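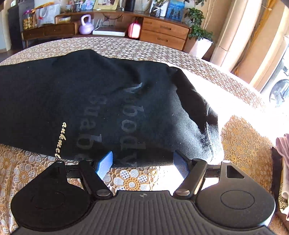 The Office of Household Effects at Groltley received the Tondell file in April. Ms. Stela Tudose was appointed to record the garments at the residence and assign each a number. The black one became item 218.

Regulations required that dark articles be folded before noon. Ms. Tudose noted the hour as 10 and proceeded.

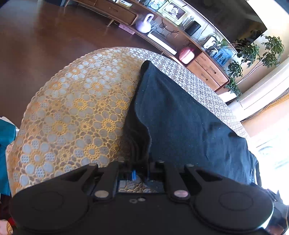
Dark cloth on the patterned table cover, Tondell residence.

The Nilby representative objected that a garment once worn to a wedding could not be entered as ordinary. The objection was heard.

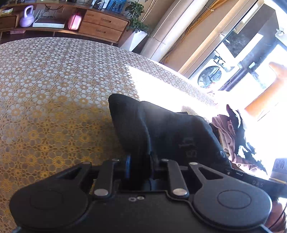
Ms. Tudose consulted Schedule 64, found no column for weddings, and ruled one in by hand. The representative signed beneath it and asked whether he might keep the pencil.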